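Software engineer, manipulation (control and perception)
Ikmont, robot software group
Permanent, full time. Reference: Kirota 4
Applications close 29/06/2023

We want to hire someone who doubts things for a living and can write decent C++ while doing it.

Ikmont makes the software that sits between a robot arm and the job a customer wants done with it. Our main product is Kirota, which plans and runs grasping and placing tasks on arms made by other people. Most of our customers do light assembly or textile finishing. They come to us after somebody else's demo has worked in a showroom and failed on their floor, so they are hard to impress, and we have come to like that about them.

You should know before applying that we are not sure how much of the current excitement in our field will last. Learned policies are part of Kirota and we use them daily. We have also seen them do very well on Monday-morning slides and badly when a lamp was moved. We have no house position on whether learning or classical control will win. We do have a house rule that no result goes to a customer until a person who did not write the code has tried to break it. In this job you will often be that person, and about as often you will be the one whose code gets broken.

What you would work on

The post sits in the thin objects team, which is four people at present and is led by Gunnlaugur Toft. The team deals with things that are light, bendy, partly see-through or all of those together: frames, nets, gaskets, liners, bags. A rigid box forgives a bad pose estimate. A thin rim does not, and a rim with cloth stretched across it brings a second set of troubles with it.

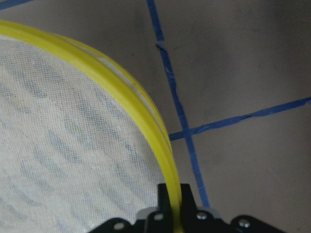

Perception is where most of our trouble starts, and it would take the larger part of your first year. Our depth data on open weaves is poor. Some points come back from the cloth, some from whatever is behind it, and the filter we wrote to sort them out is a pile of thresholds that we would be glad to see replaced. The colour stream has its own version of the same fault: look at the white mesh inside the yellow rim, with grey and bluish bands showing faintly through the weave, and ask yourself what a segmentation model ought to label there. We have had confident answers to that question from three different models and did not believe any of them. If you have ideas that can be tested cheaply, we want to hear them at interview.

Control is the other part. When two fingers hold a ring at one point on its edge, the rest of it can swing, sag or twist about the grip, and our planner treats it as a solid disc welded to the tool. This is plainly wrong. It is also fast, and for slow moves it has been good enough that earlier attempts to do better were dropped. We would like somebody to find out properly where it stops being good enough, and then to decide with us whether a better model is worth the running time. "No" would be an acceptable finding if the measurements back it.

You would also share the upkeep of Wistora, our in-house tool for logging and replaying runs. It is old, its time stamps drift between streams, and everyone depends on it. Toft's view is that half of what we call control bugs are logging bugs. Other people here disagree with him, and a clean piece of work on the clock handling would settle the matter.

What we need from you

Solid C++ and Python, and the habit of reading other people's code before rewriting it.

Practical work with cameras on real robots. Simulation counts for something, but if all your results come from a simulator we will spend most of the interview on that.

Enough geometry to do a hand-eye calibration without a library and to know when the library has given you rubbish.

Some statistics. You should be able to say how many trials a claim needs, and be willing to say so to a manager who wants it by lunchtime.

Clear written English. We keep written test reports, failures included, and people do read them.

Motion planning experience would help. So would any time spent with fabric or film. A doctorate is neither needed nor held against you. Please don't send a list of every framework you have installed.

How we work

Engineers run their own tests on the arms. You would spend a fair share of the week standing next to hardware, resetting objects and writing down what went wrong. If you find that dull, you will not enjoy this post, and we would prefer you to find out now.

A success rate goes into a report only with the number of trials beside it and the rules for what counted as a success, fixed beforehand. Our usual minimum is 50 trials per condition. Last November we withdrew a figure of 76 out of 80 from a customer report after it came out that failed approaches had been restarted and left uncounted. The customer, Ketilsson, stayed with us. The corrected figure was a good deal worse, and the work you would be joining began with it.

We do not do all-night pushes before demos. Hours are flexible outside a shared block in the middle of the day. Two days a week can be worked from home when you have no arm time booked. There is a training budget, and you may publish, provided the failures go in the paper too.

How to apply

Send a CV and one page on a robotics result, yours or somebody else's, that you once believed and no longer do. Say what changed your mind. We read this page before the CV.

Shortlisted applicants will be given a recorded run from Wistora and an afternoon to tell us what they think went wrong in it. You will be paid for the afternoon. There is no single right answer, and we are still arguing over one of the runs ourselves. The interview follows on site with Toft and two engineers from the team, and includes an hour at an arm.

Address applications to Gunnlaugur Toft, thin objects team, and quote the reference Kirota 4. Questions about the work can go to him as well. We answer every applicant, and those who reach the interview get written comments if they ask for them. Agencies, please leave this one alone.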